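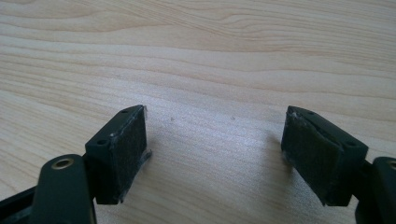
So my daughter ate a green bean on Tuesday. One whole green bean, chewed and swallowed, and then she asked what was for dessert like it was no big deal. I had to go stand in the pantry for a minute.

If you've been reading a while you know how dinner goes at our house. Nell is 6 and for most of the past year she has lived on noodles (plain), rice (plain), bananas (no brown spots, no strings), toast, and one kind of yogurt that the store in Carnard keeps running out of. Her brother Theo is 2 and eats everything, including things that aren't food, so I know I can't have messed up THAT badly. But still. When your kid won't eat, it gets under your skin in a way that other stuff doesn't. She can refuse to wear socks all day long and I'm fine. She pushes away a plate of chicken I spent an hour on and I'm ready to cry into the sink.

My mother has opinions about this, of course. When I was little you ate what was on your plate or you sat there, and I have a very clear memory of sitting there, with a piece of liver, in the dark, listening to everyone else watch TV in the next room. I still don't eat liver, Mom. I love you.

For a long time we did what I guess most people do, which is bargaining. Three more bites. Okay, two more bites. Okay, one bite, but a real one. Nell is a very good negotiator (she'll make a great lawyer or a terrible roommate) and by the end of it the food was cold, Theo was down off his chair and under the table, and my husband and I hadn't said one word to each other that wasn't about peas. I'd also gotten into the habit of making her a separate dinner "just for tonight," and just for tonight had been going on since she was in preschool.

At her checkup in July I finally brought it up. I had a whole speech ready. The doctor looked at her growth chart, asked what she drinks, asked about her energy, and told me she was doing fine. I was relieved and also kind of annoyed? I wanted a plan! What she did say was to stop talking about food at the table for a few weeks and see what happened. No bites, no bribes, no "just try it," no clapping if she does try it. Put something she likes on the table along with whatever the rest of us are having, and let her alone. She did tell me to come back if Nell started dropping foods she used to eat or if mealtimes got scary for her, so please, if that's what you've got going on, talk to somebody who knows your kid. I'm just a mom with a blog.

The first week was awful. Not for Nell, she was thrilled. She ate rice every night and told us long stories about a bug. I was the one who couldn't stand it. You don't realize how much you say "how about a little carrot" until you're not allowed to. My husband kicked me under the table more than once.

What helped was putting the food in the middle and letting everybody serve themselves. I got the idea from our friend Pongsak Inthanon, whose kids will eat absolutely anything and who cooks these big Saturday lunches at his place on Sangkhawat Street. Everything comes out on big plates, everyone reaches, and the grownups talk about grownup things. I kept waiting for him to tell his youngest to eat her vegetables, and he never did. She took some cucumber because it was near her. Nell watched her do it. She didn't take any cucumber herself (come on, this is real life) but she watched.

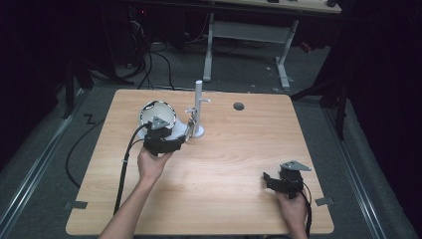

We've been doing it that way at home for a month now, and the serving dishes matter more than I would have guessed. I started out with my nice heavy pottery ones, and Nell couldn't lift the spoon without the whole thing sliding, so she'd get mad and quit. Now I use plain ones she can see into from her chair. A shiny white bowl on a light wood table, like the one over on the left there, is pretty much what I mean, and if you tip it a little toward the kid so the inside shows, even better. She likes to know exactly what's in there before she commits. She wants to inspect it. I think a lot of what I was calling stubborn was really her being nervous about surprises – something mushy hiding under the rice, a piece of onion, a sauce that touched another sauce.

Tongs were the other thing! She will put food on her plate with tongs that she would never in a million years touch with a fork. She doesn't always eat it. Broccoli has sat on that plate and gone home to the compost more nights than not. But it's on the plate, and it used to be that broccoli on the same table was grounds for tears.

We also play cards while we wait for the food to be ready. Pongsak's kids taught her a game called Skoker, and I don't fully understand the rules and suspect they change when she's losing, but it gets her into her chair in a good mood instead of dragged away from something. Five minutes of that and she's already sitting there when the food comes. Theo holds a card and licks it.

Things that did not work for us, in case you're wondering: cutting sandwiches into shapes (she ate the star's arms and left the star), the sticker chart, hiding cauliflower in the mac and cheese. That last one I really regret. She found out, and then she wouldn't eat mac and cheese until after Christmas. So I took a list of five safe foods and made it four. Great job, me.

I also wasted money on one of those divided plates with a track around the edge where you move a little piece along as you eat. Nell moved the piece straight to the end and asked for her prize. Fair enough!

Anyway, the bean. It was in a bowl with butter and salt, and she put two on her plate with the tongs, and they sat there. I was telling my husband about the mess at work and I was right in the middle of it when I saw her pick one up. I did not stop talking. I have no idea what I said. I looked at the salt shaker and kept making words come out, and he nodded along like I was making sense, and when I looked back it was gone and she was on to her rice. The second one went to Theo.

She hasn't eaten another one since. I made them again last night and she said "no thank you, I had that already." So we'll see. Tomorrow is lunch at Pongsak's and I'm supposed to bring fruit, and I need to get to the store before the good bananas are gone.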